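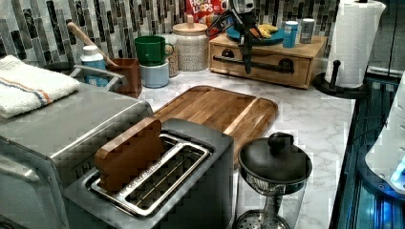

Ticket: Toaster lever will not stay down, left slot
Location: Beltley unit, kitchen counter
Status: Monitoring
Priority: Low

Reported
Lever on the two-slot toaster releases as soon as it is let go. Happens with the toaster oven running. Works normally some mornings.

Update 1, 7:40 a.m.
Checked the counter circuit. Toaster and toaster oven are on the same outlet pair. The lever latch is an electromagnet and needs power to hold. With the toaster oven off, the lever held on 10 of 10 tries. With the oven at full heat it dropped on 4 of 10.

Update 2, 8:15 a.m.
Moved the toaster plug to the outlet by the sink. Lever held with the oven on. Oven plug was not fully seated. Pushed it in and reset.

Update 3
Emptied the crumb tray. Light buildup, not enough to block the carriage. Fit check done cold and unplugged with the wooden bread slice in the left slot. It stands upright and leans a little to the left. Wire guides are not bent.

Other items on this counter
Towel folded on top of the toaster oven: must come off before the oven is switched on. The top gets hot enough to scorch terry cloth. Please hang it elsewhere.
Cutting board behind the toaster: can stay, but pull it forward to wipe under it.
French press: keep the glass away from the toaster cord.

Action
Remove the wooden slice before plugging in. Use the sink outlet for the toaster until the Sovham electrician has looked at the original pair. Reopen if the lever drops again with the oven off.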